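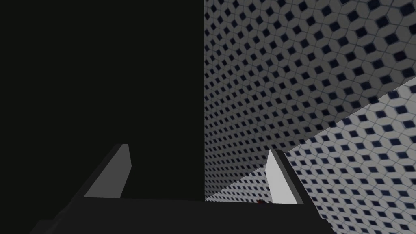
Figure 1. Simulated view with patterned wall tile at right.

# Shell banding and survival in grove snails at two sites near Lelitz

Alina Gavrilă
Nov 24, 2018

## Background

Grove snails vary in shell color and in the number of dark bands. Birds that hunt by sight may take more of the snails that stand out, so banded shells should do better in mixed grass and plain shells in even cover. I tested this at the Kestley hedge (mixed grass) and the Radu plot (mown turf).

## Methods

In August I marked 200 adult snails with a dot of paint under the lip of the shell and released half at each site. Each group was half banded and half plain. I searched both sites every evening for 6 weeks and recorded marked snails only — live or as broken shells.

## Results

I found 160 of the marked snails at least once after release. Of these, 82 were banded and 78 were plain. Broken shells turned up mostly at Radu, and both shell types were among them.

## Discussion

The difference between banded and plain snails is too small to support the prediction. Snails at Radu were also easier for me to find, so the two sites should not be compared directly. A repeat at the Nasine meadow would need a fixed search time per visit — I stopped when the light went, and that came earlier each week.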